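I have been trying to get the house down to what we use. We moved to Stolbridge in March, from a flat with almost no storage to a house with a lot of it, and the effect was the opposite of what I expected. Within a few weeks every cupboard was full. Things that had lived in one box for years spread themselves across three.

My plan was to do one room at a time. I started with the kitchen, which went well, and then the hall, which went badly, and after that I stopped for most of the spring. What got me going again was the toys. We have one child of four and one of seven, and between them they had taken over the front room, the landing and the bottom two stairs.

I don't think they have more than other children. Most of it was handed down by my sister-in-law, Elvira Cusi, whose three are all older than ours. Every visit she brought a bag. I was glad of it at first and I still am, mostly, but a bag comes in and nothing goes out, and after a few years you can't see the carpet. 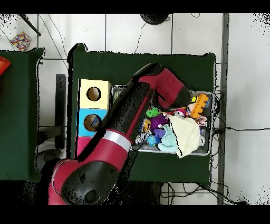
The first thing I did was ask round for advice, and I got two kinds. One was to throw it all out while they were at school and say nothing. The other was to let the children decide everything. I tried the second one for an afternoon. My son picked up each thing, told me where it came from, and put it on the keep pile. At teatime the keep pile was the same size as the original pile, only in a different place.

So I went for something in between. I took out everything that was broken or had a part missing, and I did that on my own in the evening. I didn't ask about a jigsaw with four pieces gone. The rest we did together, but with a limit that I set beforehand. They had one shelf each and one shared box, and what fitted could stay. If something didn't fit they could swap it for something that did. I was ready for a row and there wasn't much of one. The four-year-old mainly wanted to know whether she could sit in the box.

What they kept surprised me. The expensive wooden garage went straight away, and my son said he had never liked it because the lift sticks. A plastic spoon from an ice cream tub was kept. A blanket I'd thought of as the dog's was kept, and the dog has had to be given another one.

I wrote down the numbers for the books, as I wanted to know. We had 169 children's books in the house and we kept 80. The rest went to the school, apart from a few board books that had been chewed, and those went in the recycling. I found the books harder than the toys. I had read some of them out loud so many times that I could do them without looking, and I stood in the hall reading one about a badger when I was meant to be loading the car.

Clothes were easier. They grow out of them and there is no argument to be had.
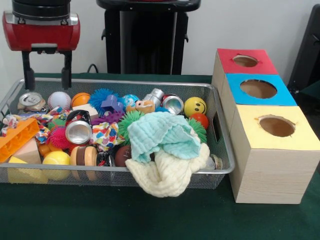

Storage is the part I got wrong. I spent far too long on it before I'd sorted anything. I measured the alcove, drew it on squared paper and ordered a shelving unit called the Erker, which took two weeks to come and arrived without its back panel. The panel came later by a different courier. By then I'd put the thing up without it and found it stood perfectly well, so now I have a back panel behind the wardrobe that I'm keeping in case.

If I were doing it again I would clear first, use whatever containers were already in the house, and live with that for a month before buying anything. Half the boxes we needed came with the last grocery order. Deep ones are a mistake for small things. Whatever is at the bottom might as well be in another county, and a child looking for it will tip the lot on the floor, as I would too. Shallow is better, even if it takes up more shelf. I'd leave the lids off as well. Mine are stacked in the garage and I haven't missed them.

I didn't label much. My daughter can't read yet and my son won't. For a while I had pictures taped to the fronts, but they peeled off in the warm weather and I haven't put them back. Both children know where things go. Whether they put them there is a separate matter.

Getting rid of it all took longer than sorting it. The charity shop on Colten Road only takes donations in the mornings and had no space the first two times I went. Our neighbour Cristian Cabrera took the train set for his grandson, along with a bag of farm animals, and he paid us in runner beans. The bigger things I put up for sale online. Anyone who has done that will know how it goes. I had 20 messages about the wooden garage, most of them asking whether it was still available and then nothing further. A man did come for it in the end. He had driven over from Escobar Way, which is at the other end of our own street, and he'd brought a trailer.

I made £161 altogether. I had thought of putting it towards a day out and then the washing machine went.
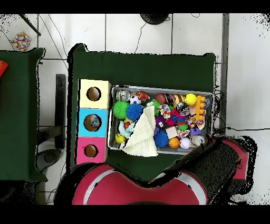 It's now been seven weeks and I'd say it has mostly held. The front room gets untidy every day and can be put right in the time it takes to boil some pasta, where before it took a whole evening and I didn't bother. They play with more of what they've got. The marble run had been in a cupboard since Christmas before last and it's out most days now. I've trodden on fewer things.

Birthdays are going to be the test, and both of theirs fall in the autumn. I've asked family for swimming lessons or cinema money and had a mixed response. My mother said she would think about it, in the voice that means she has already bought something. Elvira rang last night to say she's been going through her loft and has a bag for us. I said yes, but a small one.

The next job is the cupboard under the stairs. I opened it this morning to have a look and found the tent, two broken umbrellas and a box still taped up from the move with "misc" written on it in my handwriting. I shut it again. I'll do it when the children are back at school.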